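Birkedmont students open surgical robotics club to second-year entrants

BIRKEDMONT, 19th November – The Clirberg Surgical Robotics Club at Birkedmont College will take part in the Koech Student Suturing Challenge this December. Six students will compete, working in pairs on synthetic practice pads.

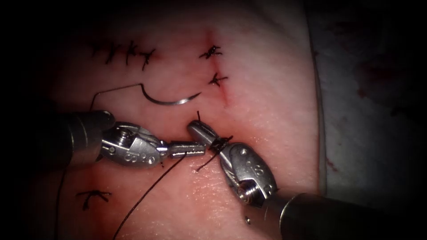
Category: Student Projects

Each pair uses two robotic instruments to place and tie stitches along an incision line. Judges score spacing, knot security and handling of the needle. The club has logged almost 185 hours of practice this term.

"Passing the thread from one instrument to the other took us the longest to learn," said Mercy Massawe, club president. "Bakari and I still drop it."
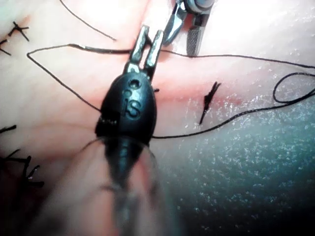 Massawe is paired with Bakari Laizer, a mechanical engineering student. The other entrants are Awuor Wanyama, Njoroge Shemweta and two first-year students. Lech Kołodziej, who teaches the college's robotics lab course, is the team's adviser.

The club meets in Room 5 of the Arnix Building. Second-year students in any major may now apply. Forms are at the front desk, or call extension 3302.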